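Speaker notes: The Dindico handling kit, evaluation briefing
Presenter: Sigita Uibo, Gevel

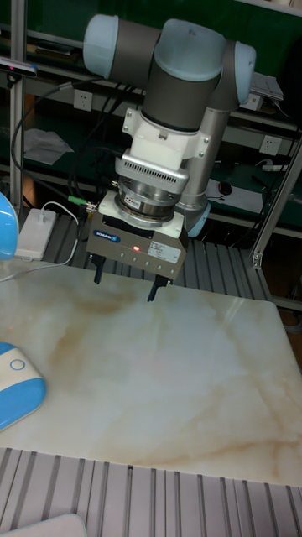
Good morning. Gevel was asked to review the Dindico kit for shops that handle finished stone. The kit is offered as a package: arm, adapter, sensor module, gripper and 6 days of on-site training. Please note the order of parts at the wrist. The round sensor module sits directly above the parallel gripper, and the open fingers are held over the polished marble. Buyers should ask how close those fingers may come to a finished surface.

(Pause. Next point.)

Terms of the offer. The trial period is 90 days. Service is provided from Ciltby, with 2 visits included. Replacement fingers are charged separately. We recommend that this be settled in writing before October.

(If asked about price: refer to Meifang Lei.)

Our position is that the kit merits a trial at one site. We do not yet advise a full purchase.

Shares: 69 Comments: 2

stonefloor_k: Does the training cover the night shift?

R. at Queiroz: We would like to see the finger price list before signing up.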